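The Laundry Record

The Wemska Institute required that every session be entered in the register before the operator left the building. The requirement was set out in paragraph 2 of the Staff Handbook, and Honeylyn Navarro had observed it without exception since her appointment in April.

Her post was described in the establishment list as Demonstrator, Domestic Tasks. The duties were to guide the machine, by means of the paired handles at the operator's desk, through work of an ordinary household kind, so that the learning system known as Clundance might be supplied with examples. Staff were reminded that an example was a complete attempt, from the first movement to the return of both arms to rest. Attempts which departed from the written procedure were to be marked "Unsuitable" and removed from the set.

The entry for Tuesday, August 13, 2019 recorded the task as Laundry, Transfer to Dryer. It recorded the operator as H. Navarro and the supervising officer as Mr Kennedy. Under "Attempts" it gave the figure 23, and under "Unsuitable" the figure 13.

Mr Kennedy considered the second figure to be high, and sent for her.

"The procedure is clear," he said. "The door is opened, the garment is lifted, the garment is placed in the drum. In thirteen cases you have lifted the garment, put it back and lifted it again."

"Yes," said Honeylyn. "It was badly held."

"It was held."

"By one corner, sir. It would have trailed over the edge of the door."

Mr Kennedy turned a page of the register. He was a fair man and wished it to be understood that no criticism of her diligence was intended. The difficulty was one of policy. Clundance learned whatever it was given, and the Institute had undertaken to give it correct examples. A hesitation was an error, and an error, once admitted to the set, could not easily be traced.
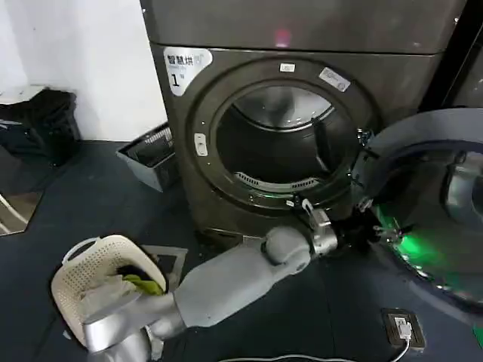 Honeylyn replied that she had been taught to do the washing by her grandmother, who had put things back in the basket all her life. One took hold of a shirt and found that a sleeve had come along with something else, and one let go and began again. She had never regarded this as an error. She had supposed it to be part of the washing.

Mr Kennedy wrote this down, in a shortened form.

The matter was referred to the Planditel office, where the examples were reviewed. A reply was received in the following week. It stated that the reviewers had trained one version of Clundance upon the approved attempts alone, and a second version upon the whole of the day's work. The first version had performed the task smoothly until a towel slipped from its fingers, after which it had continued to carry nothing to the dryer, and had placed nothing in the drum with great care. The second version had dropped the towel also. It had paused, gone back to the basket and taken hold of the towel again, nearer the middle.

The office asked whether the operator concerned could be made available for further sessions.

Mr Kennedy read the letter twice. He then drew up an amendment to paragraph 2, under which the heading "Unsuitable" was to be divided, and a new column provided for attempts in which a fault was made and put right. A name was needed for the column. Several were put forward, and he found none of them satisfactory.

He took the register down to the operator's desk, where Honeylyn was preparing for the afternoon, and asked what her grandmother would have called it.

She thought for a moment, with her hands on the handles.

"She wouldn't have called it anything, sir," she said. "She would have told you to mind the sleeve."

Mr Kennedy thanked her. The column was headed "Resumed", and the first entry was made in it that evening, in Honeylyn's handwriting, before she left the building.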